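The Bun Table

Print | E-mail
Reading time: 5 minutes

By February they had moved the practice table into the old dry store, and anyone on the early shift at Carel could go in and watch as long as they kept behind the tape.

I went in because I was told to. Somebody from the bun line had to sit with the machine and say when it was doing things wrong, and I had the bad knee, so it was me. I got a chair, a clipboard and a badge that said PROCESS EXPERT. I had worked there nine years and had never been an expert in anything until they needed one to sit down.

The brochure from Grurkodar was taped to the door. It promised to give people back the best part of their day. I read it every morning while I looked for my key card, and I never worked out which part that was. For me it had always been the twenty minutes before the ovens on the bread side came on, when the five of us stood at the steamers and talked about our kids and our cars and whether the Rundeck plant was hiring. Now one of the five was in a chair in the dry store and the other four were covering her station.

The job was simple. Lid off, buns out, buns on the plate, wipe the table. A new hire gets it in one morning, and most of that morning goes to finding the restroom. The machine had been at it since the holidays.

It was careful, I'll give it that. It would come down on a bun so slowly that I caught myself leaning forward in the chair to help. Then it would stop and think. I don't know what else to call it. The technician said it wasn't thinking, it was waiting on a value, and I wrote on my sheet: waited on a value.

The sheet had two boxes, SUCCESS and NOT SUCCESS. There was no box for a bun that got to the plate with a thumbprint in it the size of a quarter. I asked about that. The technician said a bun on the plate was a success. I said a customer wouldn't think so, and he said there were no customers in the dry store.

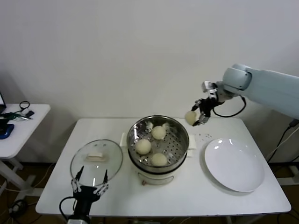

What they ought to measure is how long the rest of us spend standing next to it, came a voice from the doorway, and the technician, without turning around, said that standing next to it was a temporary phase.

I wrote that down too, in the margin.

The meeting was held in the break room with the microwave unplugged so the projector could have the outlet. The plant director had a slide with a number on it, 2,856, in blue. That was how many successes the machine had logged. People clapped a little. I had signed a good share of those sheets, and I knew what was in them. I knew about the morning it had logged the same bun over and over because the technician kept setting it back in the basket. He wasn't cheating. That was the exercise. But the slide didn't say one bun, many times. The slide said 2,856.

Somebody asked if there would be layoffs. The director said the word we should be using was redeployment. Somebody else asked redeployed to where, and he said that was a great question, and went to the next slide, which was a picture of the Steiner building with trees in front of it. There are no trees in front of the Steiner building.

After that they gave me the manual, so I could handle small stoppages on my own. It was 188 pages. I read it at home with my foot on a chair. There was a chapter on what to do if the gripper dropped an item, and a chapter on what to do if it would not drop an item, and one paragraph about crumbs. Crumbs were listed under Environmental Conditions, along with direct sunlight.

We make buns. I thought about calling the number on the back to ask who had told them there wouldn't be crumbs.

So then came the wiping. Wiping had been left for last because they figured it was easy, and it was the thing that finally brought a second technician up from downstairs. On the line you wipe without knowing it. Your left hand is doing the lid and your right hand has the cloth and your mouth is telling a story. The machine had to be told there was such a thing as a cloth. It had to be told where the cloth ended and the table started, both of them being white. One whole shift I folded a cloth, set it down, and watched two grown men look at a screen. 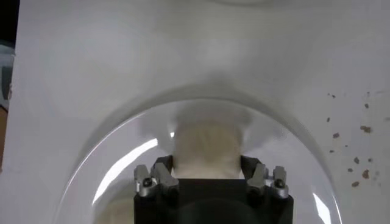

Cloth practice, with the cover still on the table.

The second technician asked me how I knew when a table was clean. I said I looked at it. He asked what I looked for. I said crumbs. He asked how small. I started to answer and then I stopped, and I stayed stopped for quite a while, long enough that he looked up from his laptop.

It came to me that I was being asked for the only thing I had in there that wasn't the chair. I could have said anything. I could have said you have to smell it.

"About like pepper," I told him, and he typed it in.

The sheet that week had a new box on it. It said OPERATOR CONFIRMS CLEAN. I was supposed to check it after every run, 30 runs a shift, and if I saw anything he'd missed, I mean it had missed, I was supposed to get up and take care of it myself so the next run could start on time. There was a cloth for that on the back of my chair.

At the end of the shift the director stopped by with two men in visitor badges. He showed them the arm and he showed them the plate. He told them that table used to take a person all day. One of the visitors nodded at me and asked what I did.

I had the cloth in my hand. The technician said I was part of the system, and pressed start, and I sat back down and picked up my pen.

Last updated: February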